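Drinking enough fluids in later life: your questions

Luvcombe Health Information -- reviewed 18 November 2020

Why does dehydration happen more easily as we get older?

The sense of thirst tends to weaken with age, so an older person may need a drink well before they feel like one. The kidneys also become less good at holding on to water. Some people cut down on purpose because they are worried about getting to the toilet in time, particularly at night.

How much should I be drinking?

Most adults in the UK are advised to have six to 8 cups or glasses of fluid a day. You may need more in hot weather, or if you have a temperature. If you have heart failure or kidney disease you may have been given a limit, and you should keep to it.

Do tea and coffee count?

Yes. Tea, coffee, milk, squash and fruit juice all count towards the total. Caffeine can make some people pass water more often, but a normal cup of tea still leaves you better off than no drink at all. Alcohol should not be counted.

What are the early signs?

Dark, strong-smelling urine is one of the most useful signs. Others are a dry mouth, headache, tiredness and feeling dizzy when you stand up. In someone with dementia the first thing you notice may be that they are more muddled or more sleepy than usual.

Does the type of cup make a difference?

It can. A heavy mug is hard work for anyone with arthritis or a tremor, and a very full one may be left alone for fear of spilling it. Try a lighter cup, half filled and offered more often. Strong colours can be easier to pick out for people with poor sight.
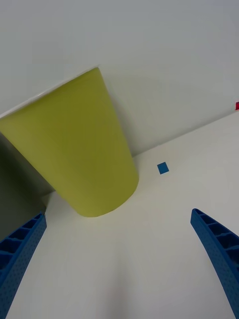
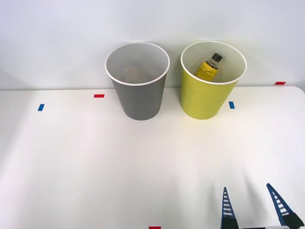
My mother says she isn't thirsty. What can I do?

Offer a drink at set points in the day, such as with tablets and at each meal, and sit down and have one with her if you can. Foods with a lot of water in them help too -- soup, jelly, yoghurt, melon, stewed fruit. Asking "tea or juice?" often works better than asking whether she wants anything.

Will drinking less stop me getting up in the night?

It may help to have your last large drink roughly 2 hours before bed, as long as you have had enough earlier on. Cutting down across the whole day can irritate the bladder and make matters worse. Speak to your GP if you are getting up several times a night.

When should I get medical help?

Ring your GP or 111 if the person has been vomiting or had diarrhoea and cannot keep fluids down, or if they have hardly passed any urine all day. Call 999 if they are newly confused, very drowsy or hard to wake.

Can I get this page on paper?

Yes, large-print copies are available. Write to Pilar Gaete, Patient Information, at the Luvcombe office. The next review of this page is due in March.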